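Our project began with a table, or really with a complaint about a table. The old bench in the Prenimden workshop had been painted so many times that the top had gone lumpy, and anything small you put down on it rolled off to one side. When we were asked in May to choose something useful to improve, we all picked the same thing straight away (it was the shortest meeting we had all term!).

## What we wanted

We wanted a top that was light in colour, so that small parts would show up against it, and solid enough that you could lean on it without feeling it give. It also had to be something we could look after ourselves with a bit of sandpaper and a tin of oil. We looked at painted board and at a steel sheet, and we were quite fond of the steel for a while, but it was noisy and unkind to anything you dropped on it. In the end we settled on butcher block, and bought a top from Marar, a timber yard on the Dritley road where they were very patient with our questions.

## Getting it in

The top cost 903 in the local money, against a budget of 900, and we made up the difference out of the tea tin. It was heavier than any of us had expected. Getting it through the side door took most of an afternoon and a good deal of turning round, and I would strongly advise anybody doing the same to measure the door first and the table second.

The old top came off more easily than we had feared. We kept the frame, tightened every bolt, and packed one leg with a bit of scrap until the spirit level was happy.

## Sanding and oiling

We sanded along the strips, starting with 90 grit and working up from there, wiping down with a barely damp cloth between rounds. I had thought this would be the dull part, and I ended up enjoying it more than anything else we did. The blond colour comes up beautifully once the yard dust is off, and the grain is faint enough that it doesn't distract you when you are hunting for a washer.

For the finish we used Bralis oil, in thin coats, with a night between each. Our first coat was too thick and stayed tacky, so we rubbed it back and began again.

## How it looks in use

The long strips make a handy guide when you want to line something up by eye. There are a few small dark specks in the surface, and we have decided to leave them alone. Shadows are the one thing we would like to work on, as they fall softly across the top and the workshop behind is rather dim.

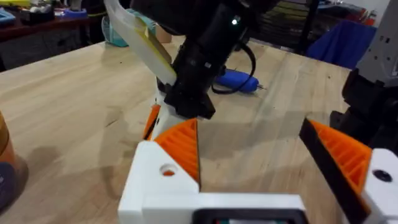 ## What we would do next

A better lamp comes first, and then some shelves, as the clutter beyond the far edge of the table has been waiting its turn. We would also like to re-oil the top each term and keep a note of it on the wall.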